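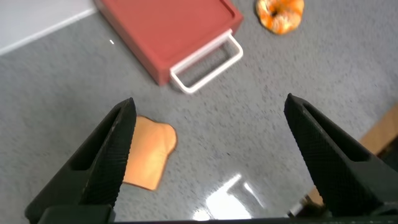

The consent calendar exists to save time, a reader wrote after my last column, and anyone who wants an item discussed can ask for it to be pulled. Both statements are correct. The Olmedo city code says the same thing in longer form. My objection concerns the type of item now being placed there.

Under the purchasing rules, the city manager may approve changes to a contract on staff authority up to 10 percent of its original value. Anything above that goes to the council. The rules do not say how it goes to the council, and in practice contract amendments are listed on the consent calendar and passed in one vote with the minutes, the warrant register and the second readings.

The Heltska agreement shows the result. It was approved in open session at $300,000 for maintenance of the storm drain pumps on Plalter Avenue. The first amendment extended the term. The second added emergency call-outs. The third, approved on February 2, 2022, added a reporting system and brought the total to $516,000. None of the three amendments was discussed aloud. The third began on page 118 of the packet, and its title gave the amount of the increase without the new total.

I have no reason to think the work is poor or the price unfair. The pumps need service, and the staff report lists the added tasks clearly enough. The trouble is that the council compared bids for one job and is now paying for a larger one. A firm that lost at the original price might have bid differently on the larger scope. The city has no way to know, and the public record contains no question on the point.

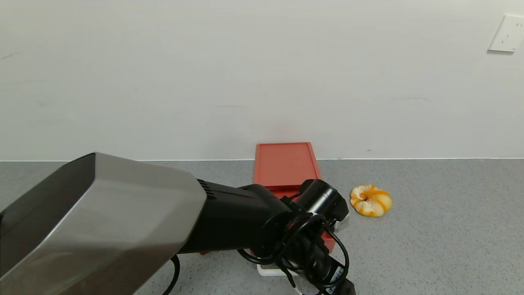 Robotic arm above a gray speckled countertop.

Gokport handles this with a running total. Once the combined amendments to a contract pass a quarter of the original price, the next one must be heard as a regular item, with a one-page table showing the first amount, each change and the date of each vote. Staff there can still recommend approval, and the council usually follows. The hearing takes a few minutes.

Olmedo could adopt the same rule by resolution. It would not require a change to the code or new software, as the finance department already tracks the totals for the yearly audit. The only added work is copying them into the agenda report.

The usual argument against this is that meetings are long enough. They are long, mostly in the ceremonial section at the start. Moving a few contract items to the regular agenda each year would add less time than one set of proclamations. The council reviews its meeting procedures in March, and the rule should be on that agenda, listed under regular business.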